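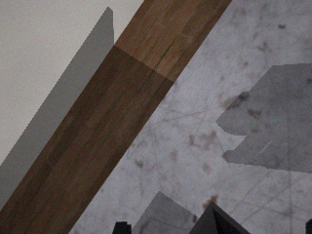
¿Y las tareas de casa, para cuándo?

Segunda entrega de la serie sobre máquinas y faenas. La primera iba de doblar ropa y me llegaron 40 correos, la mitad para decirme que soy un pesimista. Vale. Esta vez toca suelo: recoger, barrer, pasar la mopa, dejar las cosas en su sitio. Y un poco de taller, que también lo pedisteis.

Voy con prisa porque esto cierra a las seis. Perdón por los saltos.

Resumen para quien solo lee el principio: en simulación, bastante bien. En una casa con gente dentro, todavía no. En un taller ordenado, a ratos.

Empiezo por la simulación, que es donde se hace hoy casi todo el trabajo. Suelo manchado, un tablón atravesado, sombras duras, y una pinza que asoma por abajo y tiene que apañarse. Parece poca cosa. Pero el suelo sucio es un problema de verdad: una mancha oscura y un tornillo caído se parecen mucho desde arriba, y una sombra con el borde bien marcado se parece a un escalón. Para nosotros no, claro. Llevamos toda la vida viendo sombras. A la máquina hay que enseñárselo mancha a mancha.

Mackenzie Beaudoin lleva las pruebas de manipulación en Lidari y me lo contó por teléfono en julio, con un ruido de fondo tremendo. Copio de mis notas, a medias: «El primer mes el brazo intentaba coger manchas. Bajaba, cerraba la pinza, subía vacía. Otra vez. Otra vez. Le cambiamos el suelo por uno liso y perfecto. Volvimos al sucio y otra vez a pescar óxido». Ahora generan 200 suelos distintos por tanda, con grietas, rayones, manchas de óxido, de todo, y el fallo se ha vuelto raro. Raro en el simulador, ojo. Le pregunté por el suelo de verdad de su nave y se rió.

En Grelcombe van por otro lado. Nada de manipular: solo barrer. Su aparato se llama Rukus y es, básicamente, una escoba con ruedas y muy mal genio. Lo vi funcionar una mañana entera en un taller de carpintería pequeño. Serrín, bien. Virutas largas, regular, se le enredan en el eje y hay que parar y sacarlas con los dedos (apagado, por favor, que ya hubo un susto). Un listón en el suelo: se para delante y espera. No lo rodea, no lo aparta, espera y pita. Lorne Bélanger, que es el que trabaja allí, va, quita el listón, el Rukus sigue. A los diez minutos otro listón. «Barro menos y camino más», me dijo. Lo tiene de prueba y no sabe si se lo queda.

Precio del Rukus, que lo preguntáis siempre: 1045 euros, sin los cepillos de repuesto. No me pagan por ponerlo ni por callármelo.

Lo de apartar el listón es justo lo que falta. Barrer por un lado, agarrar por otro, y casi nadie junta las dos cosas en una máquina que quepa por una puerta normal. Una tabla larga es un engorro: pesa, se cruza con todo, si la coges por un extremo el otro se va a donde quiere. Una persona la levanta por el medio sin pensarlo, o la empuja con el pie. Empujar con el pie, por cierto, es una tecnica muy infravalorada y en Lidari la están probando, con la pinza cerrada haciendo de pie. De momento arrastra la tabla, y a veces arrastra también lo que haya debajo.

Y en casa? Pues peor, porque en casa lo del suelo no es un listón. Es un calcetín, un cable, el cuenco del gato con agua, una pieza de puzle que alguien va a reclamar. Hay que decidir qué es basura y qué no. Beaudoin dice que su brazo acierta bastante con objetos que ya ha visto y que con los nuevos «tira a guardarlo todo», que me parece la opción prudente aunque acabes con pelusas en el cajón de los juguetes.

Cosas que he probado yo este mes, rápido:

Aspirador con brazo, prestado, marca que me han pedido no decir. Recoge calcetines de uno en uno. Tarda lo que tarda un café. Los pares no los junta. Se lo tragó una alfombra de flecos y ahí acabó la prueba.

Robot friegasuelos Nguyen, el de 2 depósitos. Para baldosa, contento. En la junta vieja de mi cocina deja cerco y la mancha de óxido del radiador ni la toca, pasa por encima con toda la dignidad. Estropajo y rodillas, como siempre.

Fregona. Cero incidencias.

Para el taller mi consejo sigue siendo el de la otra vez: si ya tenéis el suelo despejado y las cosas van siempre al mismo sitio, una máquina de barrer os quita un rato de trabajo al dia. Si no, primero ordenar. Y los que me escribís preguntando si esperar a la siguiente generación: yo esperaría para todo lo que lleve brazo. Para lo que solo lleve ruedas, no hace falta.

Una duda que me queda y que no he sabido resolver, a ver si alguien de la lista sabe más: las sombras. En Lidari entrenan con luz dura, de la que corta la madera en dos tonos, uno claro y otro marrón oscuro. Bélanger tiene en el taller un ventanal al sur y por la tarde el suelo es un tablero de rayas, y el Rukus frena en algunas y en otras no. No le hemos encontrado la lógica. Si tenéis algo parecido en casa y os pasa con el vuestro, escribid contando a qué hora y de qué color es el suelo.

El próximo número va de platos. Si alguien tiene un lavavajillas que se cargue solo que me avise, llevo la visera y los guantes.

Fe de erratas de la entrega anterior: puse que la dobladora de camisas admitía tallas infantiles y no, se las come. Gracias a los que avisasteis.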